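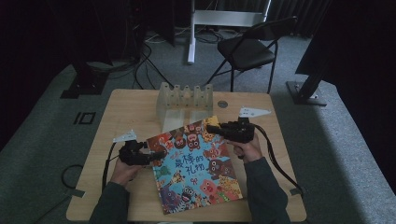 4.2 The open afternoon at Keltholm

I'll start with the open afternoon, which taught me more about our setup than the two months of quiet recording before it. In July we opened the Keltholm room to anyone who wanted to come in, and 93 people signed the sheet at the door. I ran the table. The idea was simple enough: you take one gripper in each hand, you do a small household job with a picture book, and then you tell us how it felt. Every slot was 10 minutes long, talking included, and I overran nearly all of them (people had questions, and I like questions).

I had written a careful little introduction for the Odine grippers and dropped it by the third visitor. Everybody wanted to pick the things up first and hear about them second. So I let them. I'd hand over the left one, then the right one, keep an eye on the cables, and start explaining once the jaws had been opened and closed a few times. That squeezing phase is in our recordings too, and we cut it before analysis, as described in Section 3.4.

Search articles, authors, keywords Go

Our first question was where people choose to make contact with a thin, flat object. With your own hand you'd slide a picture book to the edge of the table and get a thumb under it. With two stiff finger pads you have to think a bit, and people hung over the tabletop for a surprisingly long time with the fingers open — up to 30 seconds in the longest case. I had expected to throw those stretches away. Watching them back from the gripper's side changed my mind, and we now label them as their own phase, which we call "hover."

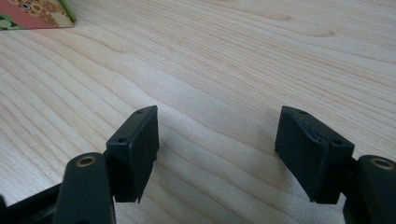 Figure 4. Hover phase seen from the gripper camera: fingers open over bare wood, the patterned item only just in view at upper left.

The hover frames are a pain to label by hand. You get a lot of wood grain and very little object, and my co-annotator and I disagreed about where hover ends more often than about anything else in the study. We settled on a rule: hover is over when the gap between the pads starts to shrink and keeps shrinking for 30 consecutive frames. It's crude, but we could both apply it before coffee and get the same answer.

The second station was a desk with an expandable bookend on it, the kind with a scissor linkage between two end plates. I fought for that bookend. Michalík's earlier benchmark sticks to rigid blocks and cups, and the Jindham set adds cloth, but neither has a thing that changes its length when you pull on it. It's also a nasty object for a camera mounted near the fingers. You look straight through the crossed strips at whatever happens to be behind them, and a finger that comes close to the lens can swallow half of what you'd like to see. 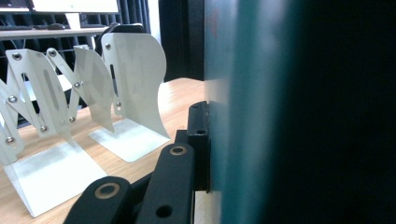
Figure 5. White metal bookend at the desk station. The teal finger fills most of the right side at this distance and is out of focus.

I'd like to report a clean number for how badly that blocking hurts tracking, but we didn't plan the afternoon as a controlled test and I'd rather leave it to the lab sessions in Section 5. What I can say is that my notes from the desk have the word "blocked" all over them, and my notes from the table hardly use it.

Back at the table, I also learned to leave people alone. Early on I'd say "a bit lower" or "tilt it" whenever a visitor paused, and the next move in the recording was then mine as much as theirs. After the break I kept quiet and sat on my hands. We tagged the coached trials and left them out of Table 3, though they're still in the release for anyone who wants them. 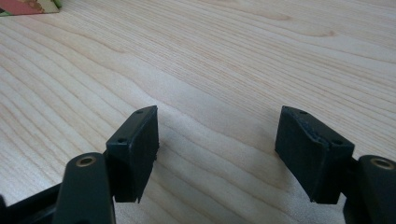

Figure 6. Another open-finger view, low over the tabletop, with nothing between the pads.

If we do this again I'd change two small things. The slots need to be longer, and I'd move the comment cards away from the door, where half the visitors walked straight past them. The comments we did get are grouped by station in Appendix B, spelling untouched.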